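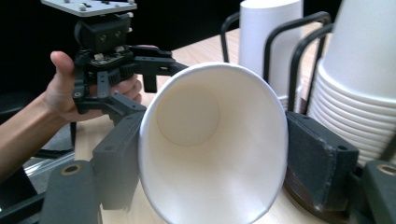

February, late, and my feet are still humming from the carpet at the Prilholm. Haf Vaughan talked me into the overnight bus again (she only had to ask once, I'm afraid) and we rolled up to the casino a little after four in the afternoon with our players' cards and far too many snacks.

They've changed the rewards program since last fall. It used to be that 1,000 points got you the buffet, and now it takes 3,000, though the young man at the desk was so sweet explaining it that I forgot to be cross. I had 284 points to my name, so it hardly mattered either way! Haf did better. She sat down at one of the Hondine machines, the old kind with the cherries, and was up seventeen dollars before she'd gotten her coat off, and she had the good sense to cash out and buy us both pie.

I played pennies until supper and lost what I'd brought, and not a cent more, and I slept like a baby.
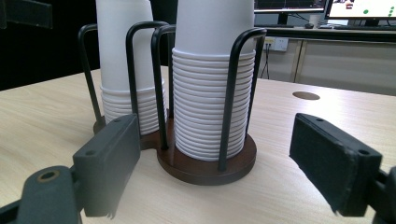 Filed under: Days Out

I meant to write down the show too. It was a singer named Pritchard in the Braretti Lounge, very tall, with a lovely low voice, and he did all the slow numbers Mother used to play on Sunday evenings. Haf cried a bit and so did I. We've put our names on the list for the spring trip, and I must remember to call about the aisle seats.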